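Pedero House Room Guide
Section 4: Main Room, Furniture and Lights
Revised November 20, 2019. Replaces the March sheet.

4.1 Before you start

Read Section 3 (doors, alarm panel, key box) first. This section covers the furniture and lighting in the main room only. The kitchen and the Ferrand Room have their own sections.

Two people are needed for any step that involves the glass-top table. Everything else can be done by one person. Allow 70 minutes for a full set-up if you are doing it for the first time.

You will need:
– the small step stool from closet 2
– a roll of white floor tape
– two soft cloths, one for glass and one for everything else
– felt pads, stock no. 2618, from the supply drawer
– the furniture dolly

4.2 Center table

The center table is the square one with the dark metal base and curved black legs. The woven lattice top is glass and is heavier than it looks. Table and glass together weigh 61 pounds.

1. Clear the top completely. Cups, cloths and papers go to the side table or into the kitchen, not onto the chairs.
2. Stand on opposite sides of the table. Hold the metal edge under the top. Do not lift by the glass.
3. Lift on a count of three and walk the table to its place. Set down all four legs together.
4. Press lightly on each corner. If the table rocks, lift the short leg and fit a felt pad under it.
5. Wipe the glass with the glass cloth. A damp cloth is enough for ordinary marks.

CAUTION: Do not drag the table. The legs will mark the floor and lift the tape.

CAUTION: Do not sit or stand on the table, and do not use it in place of the step stool.

Note: The table may stay in the center of the room for most layouts. Check the layout card for your booking before you move it – if the card says "open", it can stay.

4.3 Floor tape

White tape strips on the floor show where things line up. Leave them down between bookings unless the layout card says otherwise.

1. Walk the room and look for ends that have come up. Press them flat with your shoe.
2. Replace any strip that is torn or gray along the edges. Pull the old tape slowly, at a low angle.
3. Clean the spot and let it dry fully before you lay new tape. Tape put down on a damp floor will not hold.
4. Cut the new strip with scissors. Do not use a blade on the floor.

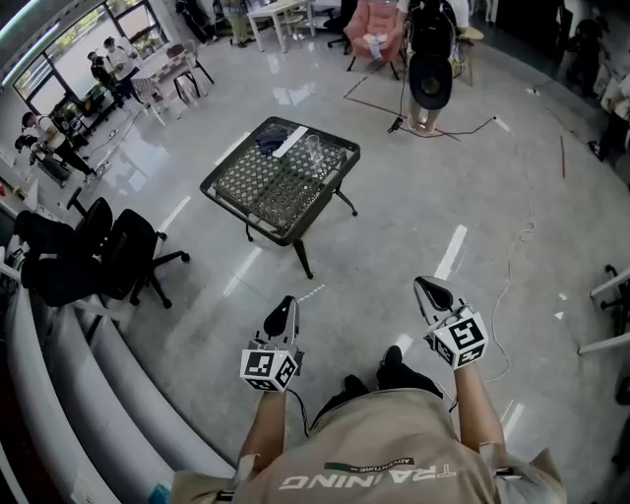
Other colors of tape are kept in the same drawer but are not for general use. If your group needs to add marks of its own, ask at the desk, and take them up when you finish.

Cords and cables on the floor are the responsibility of the group using them. Keep them clear of the main doors and the kitchen door. Where a cord has to cross a walkway, use a rubber cord cover from closet 2. Covers are signed out and back in on the clipboard.

4.4 Window side

The white dining table and white chairs belong on the window side. Potted plants stay on the sill all year.

1. Place the dining table parallel to the windows. Leave enough space behind it for one person to walk through.
2. Put on the checkered cloth. It should hang evenly on the long sides.
3. Set the chairs. Push them in all the way when the table is not in use.
4. Check the plants. If the soil is dry an inch down, water them from the can in the kitchen. Empty the saucers afterward.

Note: The checkered cloth is machine washable, cold, and should be hung to dry. A spare is on the top shelf of the kitchen closet.

CAUTION: Do not open the windows over the plants. Move the pots along first.

4.5 Chairs

Three kinds of chair are used in the main room. Do not mix them at one table.

White chairs: dining table only.

Black office chairs: these have wheels and roll easily on the hard floor. Park them beside the railing when not wanted. Do not stack anything on the seats. If a wheel squeaks or sticks, turn the chair over and pull out any hair or thread before you report it.

Pink armchair: stays by the small white table. It can be turned but should not be moved across the room except on the dolly. Vacuum it with the brush head. The Zerkska fabric cleaner in closet 2 is safe for this chair, but test a patch on the back first.

4.6 Lights

The main room lights are ceiling fluorescents hung below the long slatted panels. The switches are inside the main door at shoulder height.

1. Turn on the first switch and wait for the tubes to settle.
2. Turn on the second switch if the booking needs full light.
3. Look up and check each fixture. Flickering for a few seconds is normal. Flickering for longer than a minute should be written in the log.
4. At the end of the booking, turn off both switches and check that the kitchen light is off too.
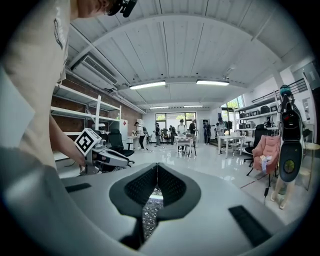 Main room ceiling, showing the slatted panels, white beams and fluorescent fixtures.

CAUTION: Do not push on the ceiling panels or hang anything from them. Banners and paper decorations go on the picture rail, on the hooks provided.

Tubes are changed by Prisville Electric only. Call extension 255 and give the position of the fixture, counting from the main door.

4.7 Closing up

1. Return tape, scissors, felt pads and cloths to the supply drawer.
2. Return the dolly and step stool to closet 2.
3. Dry mop the floor from the windows toward the door.
4. Fill in the log sheet. Write down anything broken, missing or moved, even if you put it back – the next group will check the same list.

Go to Section 5 for the Ferrand Room.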